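The Butts of January

Filed under: Family History, Brick Walls, Grumbling

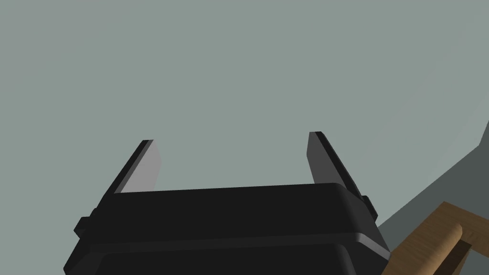 So how do you find one Butt family in a database full of Butts?

You start with the place and leave the name for last, which is the reverse of what every search box on earth wants you to do.

I know this now. I did not know it in January, when I sat down with a pot of tea and typed my great-grandmother's maiden name into the big index at Sendach. It gave me 2362 results. I had been expecting a page or two, and I'd told my mother I would have it sorted by dinner.

If you have a rare surname in your tree, please enjoy it quietly and don't write to me. Butt turns up in English villages, in Punjab, in Kashmir, and in any port where a clerk heard something close to it and was in a hurry. Mine are the Kashmiri kind, by way of Sialkot, though for one entire weekend I was deeply attached to a shoemaker in Dorset. He had a lovely signature. He is no relation.

The trouble with a search by name is that it treats the spelling as the fixed thing and everything else as decoration. My great-grandmother's father appears in my own papers as Butt, Bhat, Bhatt and, on one school certificate, Bott. The village stays put. It has three spellings too, but you can find it on a map and put your finger on it.

My cousin Shagufta Dhanial has been at this longer than I have and told me all of it back in the fall, at length, on the phone. I was making soup and said "mm" a lot. What she does is draw a circle on a map, list every village inside it, and then go through whatever survives for each one, page by page, before she lets herself type a single surname. It sounds unbearable and it is fairly unbearable. By the end of the second week I was down to 366 entries that could plausibly belong to the right district, and of those, 35 had a father's name and an occupation I could check against the family papers.

Then came the scans. The collection I needed is hosted on Stuvuvix, a site that appears to have been designed by someone who was frightened by a button as a child. There is no zoom. There is a "view larger" link that gives you the same page, very slightly to the left. I ended up saving each page and opening it in Jolteo, the note program I use for recipes, so my ancestors are now filed between lentils and lemon cake. I keep meaning to move them.

I got to 16 good entries in the end. One is a marriage, with my great-grandmother's elder brother as the groom, and the clerk has written his trade as "shawl mender." The family story has always been that he was a wealthy shawl merchant with a house on the river. My mother took this news calmly and then said the clerk was probably jealous.

What I still don't have is her. No birth, no marriage – girls in these pages tend to show up as somebody's daughter, and then as somebody's wife, with very little handwriting in between. There's a later register for the next village over that I haven't touched, and Shagufta thinks there may be a land dispute that names the sisters. I've ordered the copy. The form asked for my reason for request and gave me a box the size of a postage stamp, so I put "nosy."

Last updated: January

3 comments

Hina Naqvi
We have a shawl merchant too! Also a house on the river. I'm starting to think it was a very crowded river. Have you tried the school admission lists? I found two great-aunts in ours under their father's name.

Shagufta Dhanial
I KNEW you were making soup.

dorsetpat
If you're finished with the shoemaker I think he may be mine – could you send me the parish?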